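Convocatoria: responsable de compras y planificación de equipos (robótica textil)

Lusodcombe – presencial, jornada completa
Publicado el 28 de abril de 2026

Diekmann busca una persona para llevar las compras del proyecto Pisix. Urge. El puesto lleva vacante demasiado tiempo y tenemos pedidos a medias, dos ofertas caducadas y un presupuesto que hay que rehacer entero antes de la ampliación.

Qué es Pisix, rápido: grabamos tareas domésticas con tela y objetos blandos – fundas, almohadas, ropa, cestas – hechas a mano con pinzas portátiles. Con esos datos se entrenan brazos que todavía no hemos comprado. Comprarlos (o alquilarlos, está por decidir) será parte de tu trabajo.

Ahora tenemos los puestos de grabación en Lusodcombe y un almacén pequeño en Edham. La ampliación va en Edham. El inventario actual son 113 referencias entre pinzas, perfiles, cables, soportes, mesas y material de atrezo, en una hoja de cálculo que no cuadra con lo que hay en las estanterías. Primera tarea: que cuadre.

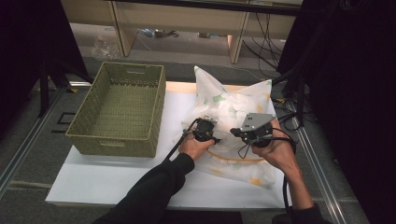 Tiempo de lectura: 3 minutos

Una almohada estampada, una cesta verde, dos pinzas de mano. El trabajo del día a día va de esto, y casi todo lo que se ve en un puesto así tiene que pasar por compras: mesa, perfiles de aluminio, cortinas negras, cableado. También la cesta. Quien venga pensando solo en brazos caros se va a aburrir, avisamos.

Lo que harás

– Rehacer el presupuesto de equipamiento, partida por partida, con precios de verdad y no los del año pasado.
– Pedir ofertas, compararlas y defender una elección por escrito. Media página, no más.
– Calcular repuestos. Las mordazas se gastan, los cables en espiral más. Hoy pedimos cuando algo se rompe y luego esperamos.
– Plan de compra para los puestos nuevos de Edham: qué se pide ya, qué puede esperar, qué se monta en casa.
– Estudio compra / alquiler / leasing de los brazos. Incluir mantenimiento, formación, seguro y portes, que siempre se olvidan.
– Atrezo: almohadas, fundas, cestas. Variedad de telas y estampados, reposición cada mes. Parece poca cosa y se va dinero.
– Recepción de material y trato con aduanas cuando toque.

Presupuesto que gestionarás

El consumible de cada puesto está fijado en 3.453 euros al año. Creemos que se queda corto, queremos que nos lo confirmes o nos lo discutas con números. Las inversiones van aparte y las aprueba dirección en abril y a final de año. Los plazos de entrega de algunos proveedores pasan de 60 días, así que llegar tarde a una aprobación sale caro.

Lo que pedimos

Experiencia comprando equipo técnico: laboratorio, taller, automatización, lo que sea parecido. Saber leer una ficha técnica y llamar al proveedor cuando falta un dato. Hoja de cálculo con soltura. Español e inglés por escrito. Carné de conducir, hay viajes a Edham con la furgoneta.

No hace falta titulación en ingeniería. Tampoco programar. Sí hace falta pasar tiempo en los puestos y preguntar a los operadores qué les molesta – el peso de la pinza, un cable que estorba, una mesa que queda baja – antes de firmar un pedido grande.

Se valora: haber hecho una licitación, conocer perfilería de aluminio y sus accesorios, haber devuelto material defectuoso y cobrado el abono.

Lo que ofrecemos

Contrato indefinido con periodo de prueba. 30 días de vacaciones. Horario flexible de entrada, y un día de teletrabajo a la semana una vez arrancado el inventario. Salario según experiencia, se habla en la primera llamada, no en la última. Los gastos de viaje entre sedes los paga la empresa y se abonan a mes vencido.

El proceso

Una llamada corta. Después un ejercicio práctico: te damos dos ofertas reales con los nombres quitados y nos dices cuál elegirías y que le preguntarías a cada proveedor. Se hace aquí, en una mañana, y se paga. Luego visita a los puestos y respuesta en la misma semana, tambien si es que no.

Para presentarte: CV y unas líneas sobre una compra que salió mal y cómo la arreglaste. Sin carta de motivación. Se envía desde el formulario de esta página, asunto "Compras Pisix". Cerramos cuando encontremos a la persona, sin fecha fija – mejor no dejarlo para el final.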